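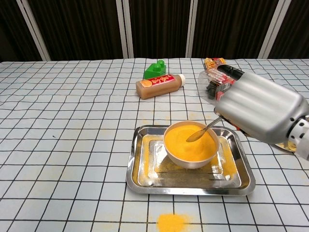

Spoon Fault FAQ: Dropped and Tipped Powder on the Murnerow Hand

Last revised in May by Sumeya Bogale. Replaces the old "Scooping problems" page.

Which systems does this page apply to?

Any arm fitted with the Murnerow hand and running the Skondoment control package, when the task is scooping a dry granular material with a metal spoon. If you are pouring from a bottle or picking up rigid objects, see the pages for those tasks. The finger drive is the same but the fault shows up differently there.

What is the spoon fault?

The hand loses its hold on the spoon for a fraction of a second while the arm is moving. The fingers close again almost at once, so the spoon usually stays in the hand, but it rolls on its long axis and whatever is in it goes over the side. From the operator's seat it can look like a clumsy movement. It is a drive fault and should be logged as one.

How often does it happen?

We went through 1,552 recorded scoops and found 98 with the fault signature in the finger current log. Some of those spilled only a pinch and were marked as good scoops at the time. Please check the log even if the table looks all right to you.

What causes it?

Two things have to happen together. The first is that the hand goes into its low-force hold when it thinks the object is stable. The second is that the wrist starts to rotate before the force has come back up. A thin spoon handle gives the fingertips very little to press on, so the drop in force that a cup or a block would tolerate is enough to let the handle turn.

Nadhirah Ginting traced the timing. The hold command and the wrist command go out on separate queues, and under load the hold command can arrive late. The fix is in the controller and does not need new hardware.

Where does the spilled material normally end up?

Mostly on the tray under the bowl, which is what the tray is for. Orange-yellow powder shows up very well on stainless steel and you will find it on both sides of the bowl after a bad run. Also look at the cloth in front of the tray. A separate pile out there, with clean squares between it and the tray, should be written down as its own item on the fault sheet, with its position on the grid.

Can I work out from the spill which scoop failed?

No. By the time you look, several scoops may have added to it. Use the time stamps in the current log. The spill is useful for telling us how far material traveled, and that's all we use it for.

The spoon is standing in the bowl and the fingers are still closed on the handle. What do I do?

Leave it there. Press the stop button first, then wait for the status light on the control box to go steady. Do not pull the spoon out of the fingers by hand. The hand will read your pull as slip and may tighten. Once the light is steady, choose Release from the maintenance menu and support the handle while the fingers open.

If the menu does not respond, cut power to the hand only. The fingers do not spring open when power is removed, so you will have to back them off with the manual key. The key hangs on the side of the control box.

Is it a safety problem or only a mess?

Both. The spoon itself is light and the speeds in this task are low, but there are three things to watch for.

Loose grip in the air. A spoon that rolls can also come out. Keep your face and hands outside the taped line whenever the arm is enabled, including during pauses.

Powder in the fingers. Fine material works into the joints under the shell and can hold a finger partly closed when the software believes it is open. Seidu Kpodo found this on one hand that had been run for a full shift without being cleaned.

Powder on the floor. It is slippery on smooth flooring. Sweep before you do anything else on that side of the table.

May I wipe the tray while the arm is paused?

No. Pause keeps the motors live. You may reach over the table after a full stop and not before. We had a report of someone reaching in during a pause to straighten the bowl. The arm did not move, and the report was still treated as a near miss.

How do I clean the hand after a fault?

Stop the arm and release the spoon as described earlier. Use the soft brush on the outside of the shell and along the ridges, working toward the fingertips. Then use the hand vacuum on the finger gaps. No compressed air. It drives the powder farther in, and it puts dust in the air where you are standing.

Do not use a wet cloth on the fingers until the dry powder is gone. Damp powder sets into a paste and the hand then has to be opened up.

When you are finished, run the open and close test and compare the result with the card on the control box.

Do other objects on the table matter?

They can. The bench layouts for mixed tasks keep things like a bottle on its side, a toy block and a packaged item behind the tray, and the arm plans its path over them. A taller package close to the hand makes the planner lift earlier and turn the wrist sooner, which makes the fault more likely. For fault testing, use the same layout every time and note it on the sheet. Don't clear the table partway through a series.

Does the fill level of the bowl matter?

Yes. A bowl filled nearly to the rim loses powder on almost any contact, with or without the fault, and that makes the records hard to read. For normal task recording you can fill it as the task sheet says. For fault testing, stop two finger widths below the rim.

Has the problem been fixed?

In part. Skondoment build 2 holds the wrist until the hand confirms its force. Ayantu Hailu ran 1,000 scoops on the new build and the late hold command did not show up in the log. One thing is still open: the spoon can roll if it was picked up too near the end of the handle, and the new build does nothing about that. Set the grip point by hand until there is a further update.

The new build is slower per scoop. Please don't raise the speed setting to make up for it.

How do I know which build I have?

It is on the first line of the control box display at start-up. If the line goes by too fast, open About in the maintenance menu. Arms on the Nasution benches were updated first. The Lolla benches are being done one at a time as they come free.

Can I keep working on the old build?

Yes, for tasks without a spoon. Spoon tasks on the old build are suspended. If you have a deadline that depends on one, ask Tolera Ejigu about a bench with the new build and do not work around the suspension.

Should the spilled runs be deleted?

Keep them. Mark the run as faulted, leave the recording where it is and attach the current log. Runs that were deleted in the first few weeks cost us a lot of time, and we still cannot say when the fault first appeared.

What goes on the fault sheet?

Bench name, build number, time of day, material, spoon type, fill level, layout, where the powder landed, and whether the spoon stayed in the hand. Take your photo before cleaning. Write what you saw and leave the cause blank unless you have read the log.

Who do I send it to?

Fault sheets go to Sumeya Bogale. Anything involving a person inside the taped line goes to Tolera Ejigu the same day, by phone first and then in writing. Replacement brushes and manual keys are in the drawer under the Nasution bench nearest the door.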